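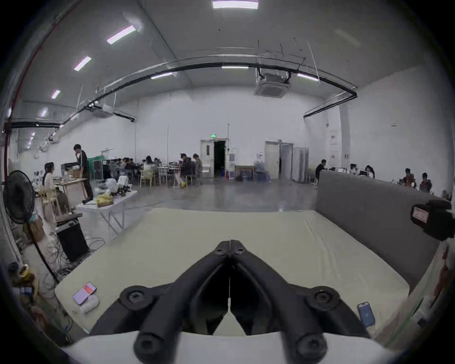 Station 9

The work at Okeke was paid by the hour for the first month and by the episode after that. An episode was one go at the task, start to finish, with the gripper held in both hands. You pressed the pedal, did the thing, pressed the pedal again. If you dropped a phone or bumped the mat you said "scrap" out loud and pressed twice.

My station had the padded mat and two phones. The one in the pink and red case was mine to move. The blue one was the reference and stayed where it was. Pick up the pink one, carry it across, set it down alongside the blue one with the long sides matching. Then put it back somewhere else, on a slant, and do it again.

The trainer from Lillis had shown me on the first morning. She didn't say much. She put her hands over mine on the grip and closed the jaws for me, slowly, until they just had the case between them.

"You're squeezing it like it owes you money," she said. "It learns that, you know. It'll squeeze like that forever."

I thought about that on the bus home, past the Emance depot and the car yards. My father had taught me to drive by saying nothing at all and breathing in through his nose at corners. I still slow down early. I can hear the breath when I do it.

By September I had a rhythm. I came in at seven, hung my coat up, filled my bottle and did eighteen before my first break. The people at the tables near the green screen had a different contract and kept different hours, and we nodded to each other. Over the partition the laptop crowd looked at our episodes and marked them good or bad. I never found out which of them did mine.

Then the sheet came round. It said Station 9 would go to trial on the arm that afternoon, and operators were welcome to watch.

The arm was in the back room behind the second door. It was smaller than I'd pictured, bolted to a bench, with the same jaws on the end as the ones I held all day. Somebody had laid out a mat and two phones. There were three of us from the floor and a man from Prornton who had paid for the whole thing and wanted to get away by four.

They started it. It went out over the mat and stopped above the phone.

I knew that stop. I do it every time. I come in over the case and wait, almost a second, while I make up my mind which end to take. There's no use in it. The trainer had told me twice to cut it out, and I thought I had.

The arm waited, then tipped a little to the left and went down. It closed gently. It carried the phone across and set it beside the other one, and then it gave it a small nudge with the side of the jaw to bring the edges level. That was mine too. I'd had no idea I did it until I saw it done.

"What's the pause for?" the man from Prornton asked.

The engineer looked at her screen. "It's in the data," she said. "We can trim it out."

"How long would that take?"

"Couple of days."

He wrote it down. They ran it nine more times and it missed twice. Once it shoved the phone right off the mat, and I nearly said scrap.

The trainer walked out with me. She asked if I was all right to go another month on the same station, as they wanted more with the phone starting near the far corner. I said I was. She said the nudge was good, by the way, they'd be keeping the nudge.

I went back to the mat and picked up the gripper. I set the pink phone down on a slant, pressed the pedal and brought the jaws in over it. I tried going straight down without waiting and got the case by the wrong end.

"Scrap," I said, and pressed twice.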